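Re: [Clurnau-list] Packing for the exchange month in March
Posted by Deming Zheng, 7:40 in the evening
4 comments | 2 shares

Hello Irena and all,

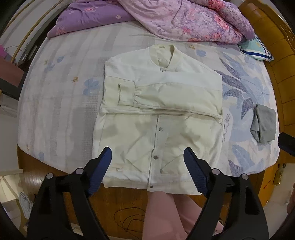 1. Clothes and the weight limit

Irena Cieślak wrote:
> The bus company says 20 kg for each person and they will weigh the bags
> at the station. Last year I paid extra and I was angry the whole way.
> Can somebody who has gone before tell me what to leave at home? Also,
> is it true that the guest house has no washing machine? My daughter
> wants to bring 14 T-shirts.

I was in Clurnau two times, so I try to answer in order. The guest house has a washing machine in the basement, but it takes only coins and the office closes at five in the afternoon, so please bring coins with you. With the machine, clothes for one week are enough. Your daughter can leave half of the T-shirts at home.

For jackets I recommend one light and one warm. Fold the sleeves over the front first, then fold the bottom up, and put the jacket in the bag as the last thing. In March the morning is cold at the bus stop and you will want it quickly. The warm one you should wear during the trip. The driver does not weigh what you have on your body.

2. Shoes

Two pairs, and one of them must be old. The path from the guest house to the school is mud until April. Lena Marciniak wrote to this list that the path was repaired, but I think she means the other side, near the bakery.

3. Gifts for the host families

Please nothing in glass. I brought a jar of honey the first time and I had honey in my socks for a month. Tea is good, and it weighs almost nothing. Kazimiera Nowicki has a list of which family has small children, so you can write to her.

4. Books

The teachers ask us to bring the Jasińska grammar, which is about 1,000 pages. I would share one copy between two people in the same room. I can bring mine if my roommate carries the dictionary.

I do not know if the company will accept a second small bag this year. Has anybody asked them?

With best regards,
Deming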